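4.2 Equipment Planning for the Box-Folding Cell

The budget for the Isley site was drawn up in November, before any hardware was ordered. It covered one two-arm folding cell, its spare parts, and the blanks needed for testing. We priced the arms first and treated everything else as a share of what was left. In practice the smaller items took more planning time than the arms did.

Grippers are the clearest case. The Tanner quote listed a pair of fingers with each arm and no spares. We assumed that fingers would be replaced on a fixed schedule and put nine spare pairs in the first order. The Erkico quote had a higher price per arm but a shorter delivery time for wear parts. Because a stopped cell costs the site more than a shelf of spare fingers, delivery time was given the same weight as price when the two quotes were compared.

Mounting was budgeted separately. Slotted aluminum rail was chosen over a welded base so that the arms could be moved if the box size changed. Rail, brackets, and bolts were entered as one line. Cables and cable ties were entered as another, with extra length allowed for rerouting. Figure 6 gives a view from the wrist of one arm, with a flat white blank on the tiled floor and the second arm standing beyond the rail.

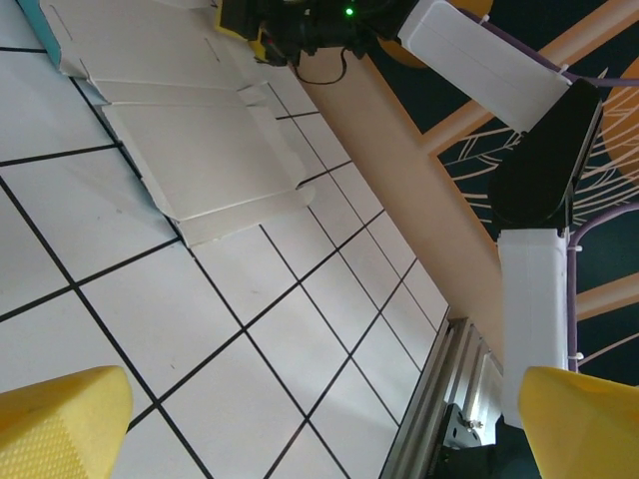
Figure 6. Cardboard blank with creases and tab flaps, in the upper left beyond the gripper fingers. The second arm, with purple cables tied along it, is at right.

4.3 Consumables and Replacement Reserve

Test blanks were bought in lots of 400. A blank that had been folded once was not used again in timed trials, as a worked crease bends more easily than a new one. Used blanks were kept for operator training. This rule raised the cost of testing, and sites that plan a similar purchase should settle it before they set a budget.

The reserve for unplanned repairs was set at almost 9 percent of the hardware price. The Tosby site, which bought a single-arm cell, set no reserve and had to ask for new funds when a wrist cable failed. We counted its repair as a planning cost in the comparison.

Of the total equipment budget, 65 percent went to the arms and their controllers. The rest was divided among grippers, mounting, cables, blanks, and the reserve. Installation labor was paid from a separate account and is left out of these shares.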